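Progress report, March 2020
Demonstration collection for the Salcedo tabletop project, Lustano site

Hello again from Lustano! Since the December report we've moved from arguing about tables to really using them, so this one should be more fun to read.

First, where we stand. The target in our agreement is 4000 usable demonstrations by the end of the grant. We have 306 that passed review, which I know looks thin, but nearly all of them came in after the new fingers arrived and I redid the labeling sheet (again). The early recordings mostly went in the bin. I'd rather tell you that now than pad the count.

The way we work is pretty simple. One of us holds the gripper, does a small kitchen or office task the way anybody would, and the camera on the tool records it all. Then we move things around and do it over. We have 11 tasks written up so far and 3 of them are fully signed off. I'm still fussing with the wording on the rest — "put the cup back" means something different to everyone here.

The wood tabletop, fingers open: 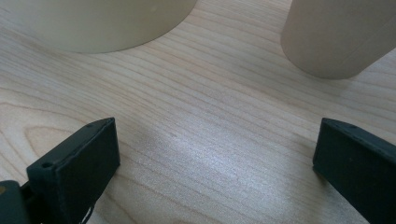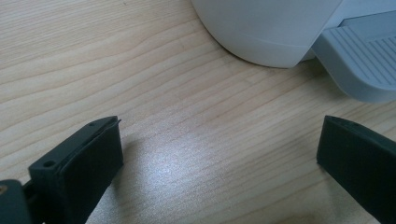 My biggest headache this quarter has been lighting. We put in a second lamp, and then the shine on some surfaces started confusing the tracking, so part of one batch had to be processed twice. I've asked Vorham for a quote on softer lights. It would come out of the equipment line, and I don't expect to need anything extra from you for it.

The other thing that ate time was the transfer to Ullusus. Our upload script kept dropping the last file in each folder (my fault, I wrote it), and it took me far too long to spot. It's fixed now, and the folders on both ends match.

Next up, I want to get the remaining task sheets signed off, bring in more people to hold the gripper so the model doesn't learn only our habits, and try a first small training run on what we have. I don't expect much from it, but it should show us which tasks need more examples.

One request: could you let me know if the budget form has changed since December? I'm still using the old one.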